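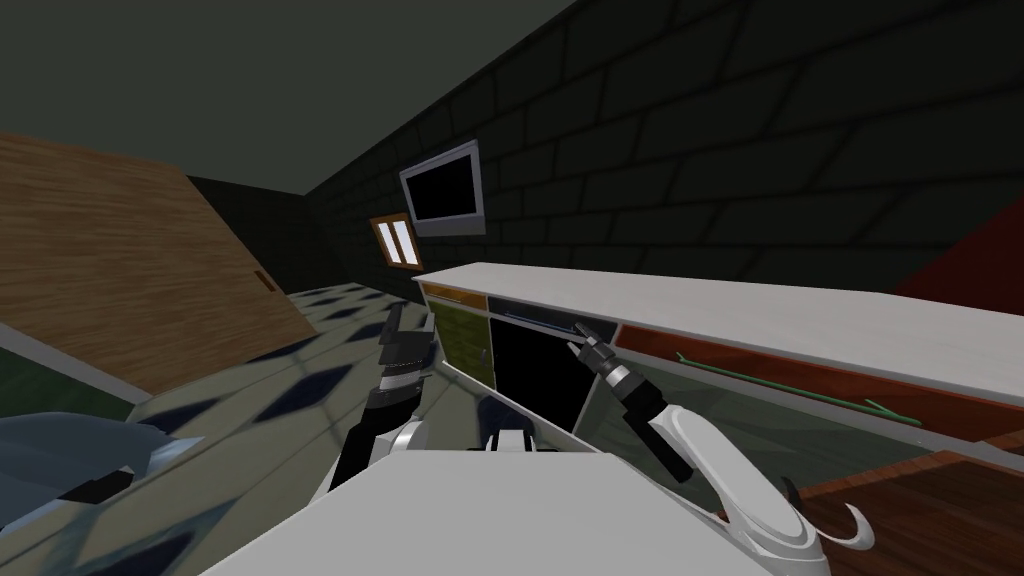
Perine kitchen tasks: frequently asked questions

What is Perine?
A method for training two-armed robots to do household jobs in simulation. It learns from recorded demonstrations and then practises the parts it gets wrong.

Is any of this done on a real robot?
Not in this release. All results on the site come from simulated kitchens. Tests on hardware are planned at our Drandholm site.

Why do the kitchens have such odd colours?
Cabinet fronts, handles, walls and floors are given new colours and patterns for each layout. A policy trained in one plain kitchen tended to fail when the doors changed colour.

How many demonstrations did you use?
3,883 in total, spread over 49 kitchen layouts. Five of the layouts were kept back for testing and were never used in training.

What counts as a success?
The door or drawer has to be open past the set angle or distance when time runs out. Touching the handle does not count.

Where does it still fail?
Mostly on thin handles. The gripper closes too early and slides off. Long drawer handles are easier than small knobs.

How does it compare with Hamel?
Hamel is our older method and uses one arm at a time. It needed almost 2 times as many demonstrations to reach the same score on drawers. On doors the gap was smaller.

Can I use the layouts in my own work?
Yes, for research. Please cite the Sadham report.

Who do I contact?
Kianoush Mousavi, through the form on the contact page.

Last updated: Sep 28, 2022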